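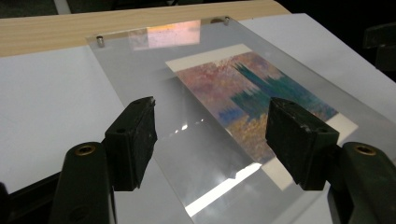 **Depth dropout on clear sheet, handheld gripper demos**

**rimis_lab** – Sunday
Policy trained on 44 handheld demos of the Bravard task (clear sheet over a printed card). Wrist RGB only. The grasp lands on the sheet in most rollouts, but lateral error grows when a glare streak crosses the sheet. Masking saturated pixels before the encoder cut the misses to 3 in 60.

**pusier**
Masking throws away signal. The streak moves with the camera, so it tells you the tilt of the sheet. Did you run an unmasked baseline with the same seeds?
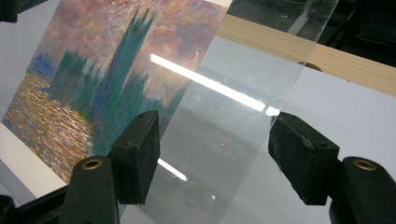
**rimis_lab**
Same seeds, yes. Unmasked missed 11 in 60. The encoder seems to lock onto the print, with its strong color edges, and treats the plastic as background.

**sekiguchi_fan**
Then the print is your confound, not the glare. Swap in a blank card and rerun.

> Swap in a blank card

**rimis_lab**
Queued. For reference, the landmarks I'd expect it to use are the standoffs:
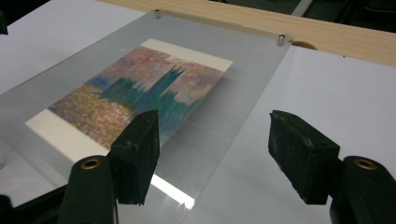 *Clear sheet over the card, two standoffs near the far edge.*

**pusier**
Still not convinced. 60 rollouts is thin. Post the saturation threshold too.

**rimis_lab**
250 on all channels, dilated 3 px. Blank card numbers in July.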